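Counter height, bar height, and the footrest problem

27 Jun 2022

The stool order for the back room went in last week, and I promised two readers I would write up how I got to the numbers. The short version is that I measured the wrong thing for a month, and most of what follows is about the right thing, the vertical distance between the seat and the place where your feet go.

Start with the standard figures. A dining table is 28 to 30 inches high and takes a seat at 17 to 19. A kitchen counter is 36 inches and takes a seat at 24 to 26. A bar is 40 to 42 and takes a seat at 28 to 30. Shops list these as three categories and treat each as a fixed thing. The quantity that stays the same across all three is the gap between the top of the seat and the underside of the table, which should fall between 10 and 12 inches. Under 9 you trap your thighs. Over 13 you eat with your elbows up near your ears.

Note that I said the underside. Catalogs quote the height of the top surface. If the top is an inch thick and has no apron, the difference is small and you can ignore it. If there is a four-inch apron, the difference is most of the budget. The Nokberg table I returned in November was listed at 36 inches, which it was, with a clear height under the apron of 31 1/4. With a 25-inch seat that leaves 6 1/4 inches. No adult in this house could cross a leg under it, and one could not get both knees in at all.

So the first rule is to measure from the floor to the lowest part of whatever is over your lap, subtract the seat height with someone sitting on it, and see if you get 10. A padded seat drops under load. The Tolleck cushion I tested dropped 1 1/2 inches with me on it. A hard molded shell drops by nothing worth measuring, so its listed height can be used as is.

The second measurement is the one I missed. On a dining chair your feet rest on the floor, and the floor is always in the right place. Above 22 inches or so this stops being true for most people, and the footrest becomes the floor. The seat-to-footrest distance should then be close to the seat-to-floor distance of a chair you already find comfortable. For me that is 17 1/2 inches. For the shortest person in the house it is 15 3/4.

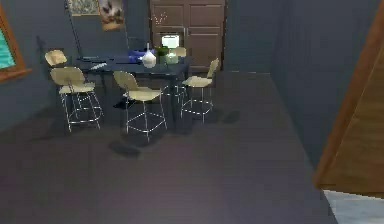

Footrests come in three common types: a single front bar, a set of bars at staggered heights, and a ring. The front bar is the strongest for its weight and the easiest to repair. It also assumes that you sit facing forward and stay there. Staggered bars suit a household with a wide range of leg lengths, but the side bars are usually placed for the sake of the frame and end up at heights no foot wants. The ring is the type that goes with thin chrome legs and a curved molded seat, as on the pale beige chairs around the navy-topped table, and its advantage is that the foot finds the same height at any angle. If you turn to talk to the person next to you, the support comes with you. The drawback is that a welded ring is at one height for everyone, so it has to be checked against the shortest regular user, who will be the one left dangling if it is too low.

Dangling is worth a paragraph. With no support under the feet, the weight of the lower leg hangs from the thigh, and the front edge of the seat presses into the back of it. You notice this after 20 minutes or so as a need to shift around. People tend to blame the seat and buy a cushion, which raises them further from the footrest and makes it worse. I did this. The cushion was $63 and is now under the dog.

The third measurement is seat depth. Tall chairs are often built shallow, 14 or 15 inches, to keep the footprint down. That is fine for perching and poor for a full meal. I wanted 16 at minimum, with a backrest that could be reached without sliding off the footrest. The Fabbri stool had a very good backrest 18 inches behind the front edge, and I could use either it or the footrest but never both.

Fourth, spacing. Allow 24 inches of table edge per person, center to center, for chairs without arms, and 28 if the seats swivel. Behind the chair you need 36 inches to the wall if anyone has to walk past. A tall chair is pulled out less far than a dining chair, but the person getting down from it steps backward or sideways and needs the room.

Fifth, stability. I have no proper way to test this and will only report what I did, which was to sit, lean on one edge of the seat, and have someone watch the opposite foot. If the foot came off the floor with an ordinary lean, the stool was out. Two were out. I also stood on each footrest with one foot, as everyone does when climbing up, and checked for the same thing. The rated load on the ones I kept is 200 pounds on the footrest, stated separately from the seat. Most listings give one figure and do not say what it applies to. Ask.

I ended up with the Vallosero in the lower of its two heights. Seat at 25 1/2, ring at 9, so 16 1/2 between them. That is an inch short for me and three quarters of an inch long for the shortest user, and both of us can live with it. The gap under the table is 10 1/4. The set came to $900 with shipping, more than I planned to spend and less than the total I would have spent if I had kept everything I tried.

One maintenance note. The glides on the feet are nylon and press in. They will come out if the stool is dragged on rough tile, and a bare tube end will mark a wood floor in a single evening. I bought a spare set with the order. I will check the fit again in November, when the heat has been on for a few weeks and the floorboards have moved.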